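Section 4: Washing Colors for the First Time

Read this section before you run the Grekau on anything you're fond of. The machine came with a card that says "suitable for all loads." The card was written by someone in sales.

4.1 Before you start

1. Run one empty cycle on Rinse Only. The drum ships with a film of factory grease, and your shirts don't need it.
2. Check that both hoses are hand tight. If you used pliers in Section 2, go back and read Section 2.
3. Empty all pockets. The drain filter will catch a coin. It will also catch a tissue, in a manner of speaking, and you will be picking it off your socks until February.
4. Turn knits and T-shirts inside out and close any zippers.

Note: The care label outranks this manual. If the label has been cut out because it itched, wash cold and hope.

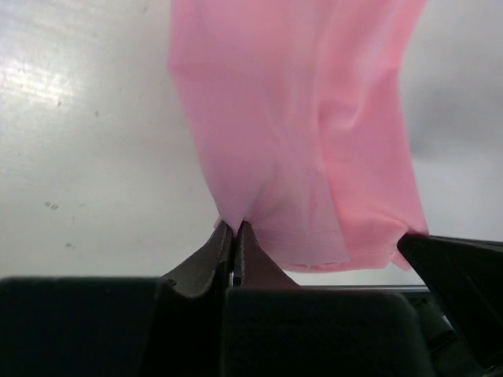 4.2 Testing for dye

1. Pick a spot that won't show, such as an inside seam.
2. Wet it with warm water and press a white cloth against it for 2 minutes.
3. Look at the cloth. If any color has moved, wash that item alone until it stops.

Caution: A garment that passed the test in the store's mood lighting has not passed the test. Use a window.

4.3 Sorting

1. Make a pile for whites, a pile for pale colors and a pile for darks. People who make one pile and call it "mixed" should skip to 4.5, Pink Things That Used to Be White.
2. Pull out towels. They shed on everything and take far longer to spin.
3. Keep each pile under the fill line inside the drum. If you have to lean on the door, you have two loads. 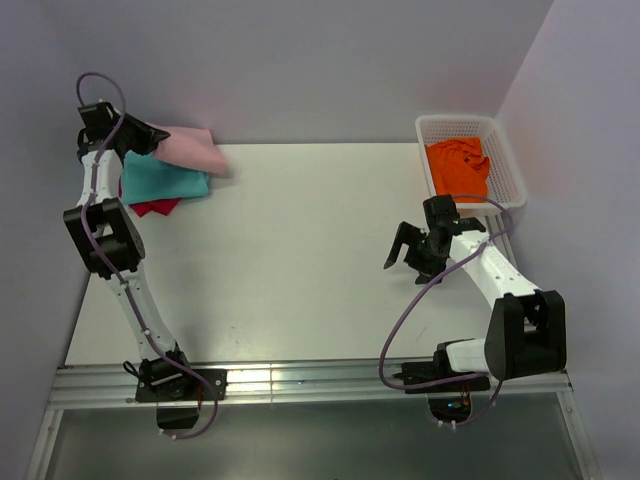 Sorting goes wrong most often with clothes that are nearly the same age and nowhere near the same shade. New reds are the worst, and they can go on losing dye for several washes. Stacking is fine for dry laundry, so a light pink cloth on top of a teal one with a dark red at the bottom will come to no harm on a table. Put those same three through a hot cycle together and you may end up owning three versions of the dark red. Pull the red first, then decide how brave you feel about the teal.

4.4 Running the load

1. Set the dial to Colors. The default temperature is 40 degrees Celsius. Press Cool once if the load contains anything new.
2. Add detergent to the left tray. The right tray is for softener, and is the reason for most of our phone calls.
3. Close the door until it clicks, then press Start.
4. When the light turns green, wait for the latch to release. Pulling harder does not speed it up.

Caution: Do not leave damp colors sitting in the drum overnight. Dye travels just as well while you sleep.

Note: Error code E10 means the drain is blocked. See step 3 of 4.1, and think back to that tissue.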